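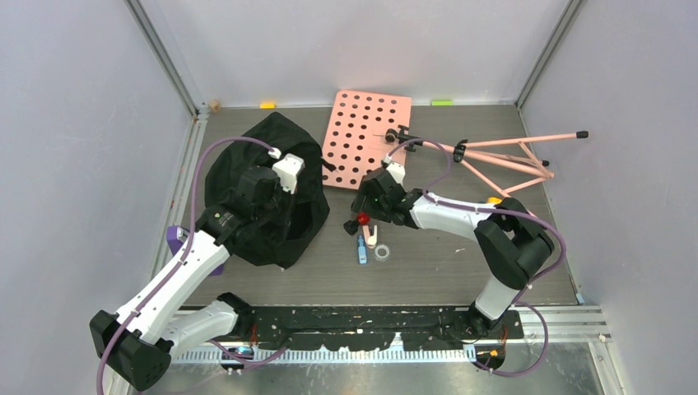
Two arms, one black bag and a table of small things at the teaching station in Onalbridge.

The first thing a visitor notices in the teaching room at Onalbridge is how quiet it is. I had expected noise. There is a small sound when a joint turns, and a person breathing slowly while she concentrates, and that is nearly all.

The work this month is bags. A person sits with two handles, one for each hand, and the two arms on the table copy what the hands do. If she lifts her left wrist, the left arm lifts its wrist too. Every movement is recorded together with the views from the cameras, and later a program is trained on these recordings. Here they call one recording a lesson, and a morning usually gives 43 lessons, if the bag behaves.

A bag seldom behaves. It has no fixed shape, it folds where it wants, and the opening is black cloth against black cloth. The operators told me that hard objects like a bottle or a roll of tape are learned quickly. Cloth takes patience, because each time it falls in another way and the hand must decide again.

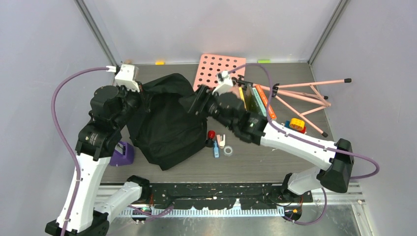
Learning to move slowly

New operators start with the handles at four in the afternoon, when the experienced ones have finished, and they practice for 15 days before any lesson of theirs is kept. The difficulty is not in the fingers. It is that a person feels nothing through the handles. When you pull a cloth at home, your skin tells you that it begins to slip. At the station you have only your eyes, so you learn to look for small signs, a fold that becomes longer or a corner that starts to turn.

I was allowed to try. I closed the gripper on air four times, and then I caught the edge of the bag and was so happy that I opened my hand again.

The room follows a method that came from Valderrama, where the handles were first built. The rule is simple: the operator may hesitate but may not shake. A pause in a lesson does little harm. A nervous movement is copied by the program as if it had a meaning, and afterwards it is hard to remove.

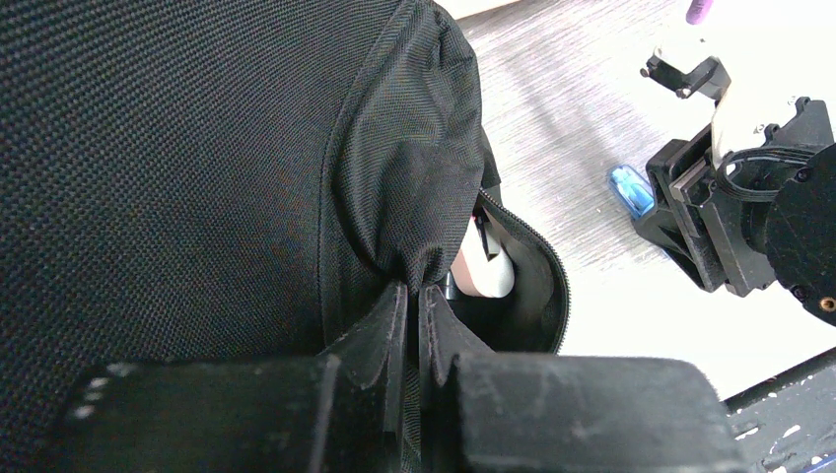 Bradora Quarterly | Issue 18 | Page 43

The view from the wrist is the one that the operators trust the most. From above, the arms hide a good part of the bag. From the wrist you see the teeth of the zipper and the cloth held between the two fingertips, and you know whether you have taken one layer or two. One operator told me she watches this view so much that she sometimes forgets there is a second arm - then it comes into the picture from the side, and she remembers her other hand.

Using two hands is also something that must be taught. In our daily life one hand holds and the other one works, and we never think about it. In the lessons this has to be clear. One arm keeps the bag open and stays still, the other goes in. When both move together, the cloth moves with them and the opening is lost. I saw a whole lesson thrown away for this reason, without any complaint, and the operator put her hands back at the start position and began again.

What the program learns from all this is still modest. In February it could find the mouth of a bag if the bag was lying flat. Now it is tried on bags that have fallen in a heap, with straps in all directions. The straps are a problem of their own, for they hang down and swing and can be taken for an edge.
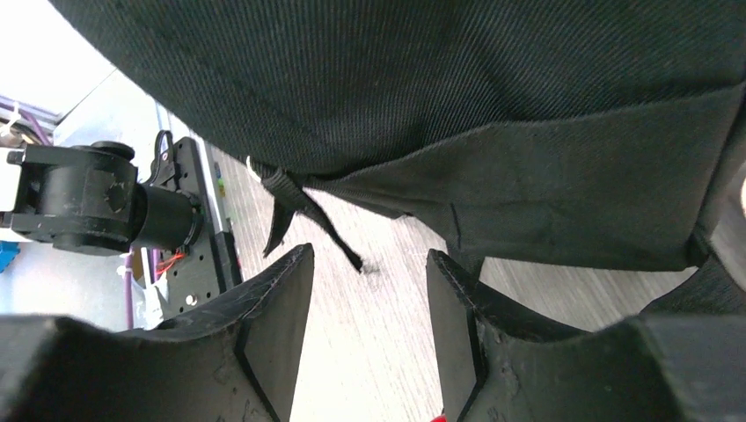
At Doltport, where a second room is being prepared, the opinions are more reserved. Teaching by hand is too slow, I heard there, and every new kind of bag will ask for the same long mornings again; it would be better to record fewer lessons and choose them with more care. The people in Onalbridge know this argument and do not completely disagree. They have started to mark the lessons in which something went wrong and was then repaired, for example a fold that was lost and caught again, and they keep these in a separate group. The training with that group begins when the second room opens.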